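Breltlow Tenants' Cooperative
Minutes of the Household Automation Working Group
April meeting, Gulten Room
Chair: Talha Baloch

1. Opening and previous minutes

The meeting was called to order at 6:35 p.m. A quorum was present. The minutes of the previous meeting were approved with one correction: the Teltusow lease inquiry concerned a monthly rate and had been recorded as a yearly one.

2. Purpose of the session

The Chair restated the question referred by the board, namely whether machines can at present take over household chores in the shared kitchens to a standard that residents would accept. The group was asked for a finding on the present state of the work. Predictions for later years were ruled outside the scope of the item.

3. Dishes and tableware

Members discussed the handling of single dishes. The Chair noted that glazed ware is a fair test because it is smooth, curved and breakable, and that a grip on the outer walls leaves little room for error. It was agreed that picking up one bowl and clearing a dinner table should be treated as separate tasks in the report.
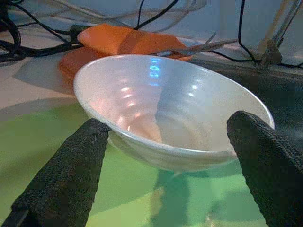 Can a machine do the dishes in a shared kitchen today without a person standing by?
The group's view is that it cannot be relied on to do so. Single pieces set out in the open are within reach of current equipment, but stacked, greasy or nested dishes still call for a person.

A member asked that cutlery be added to the list of items to be tested. Agreed.

4. Trial log

The Chair presented the log kept under the Fuentealba protocol. It holds 1,593 attempts across all chores. Of these, 266 were stopped by the person supervising. The log does not separate stops made for safety from stops made to save time, and members considered this a serious gap. One member held that the stop count should not be quoted to residents at all until the gap is closed. The Chair ruled that the figure would be given with a note.

5. Deep containers

Discussion turned to reaching down into basins, pots and bins. Members agreed that the difficulty is one of light and clearance. The walls darken the space, the fingers take up part of the view, and a camera mounted close to the grip has little to work with once it is below the rim.
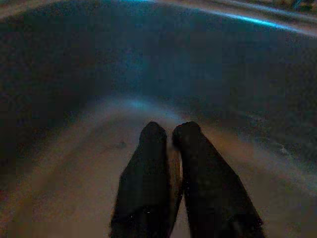
It was proposed that this class of chore be scored apart from work on open surfaces, so that good results on a counter do not hide poor results elsewhere. The proposal was seconded and carried, with 3 members abstaining. Those abstaining asked that the minutes show they had no objection to the scoring but wished to see the form first.

6. Floors and general tidying

The group considered chores that require a machine to deal with a whole room. Cables, mats, bags, cartons and footwear were named as ordinary obstacles. A member stated that a person decides at a glance what is trash and what is merely on the floor, and that no written rule she had seen covers this. The Chair agreed that an open carton could be either.

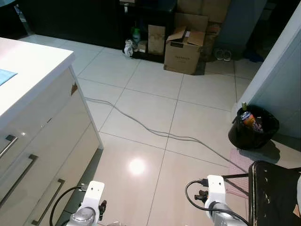 Item 6. Kitchen area with island, tiled floor, boxes and lined trash bin.

There was support for testing rooms as residents leave them, with no clearing beforehand. The contrary view, that a cleared floor should be tried first, was noted. No vote was taken.

7. Finding

The following wording was adopted for the board: "Machines can carry out some individual household chores under supervision. The group does not find that they can yet be left to keep a shared kitchen."

8. Actions

Chair to send the finding and the log to the board, with the note on stops.
Chair to ask Teltusow for a written monthly rate.
Scoring form for deep containers to be circulated before the next meeting.
Test period for the next round set at 120 minutes per kitchen.

9. Adjournment

The meeting adjourned at 8:10 p.m. The next meeting will be held on a Saturday, in the same room.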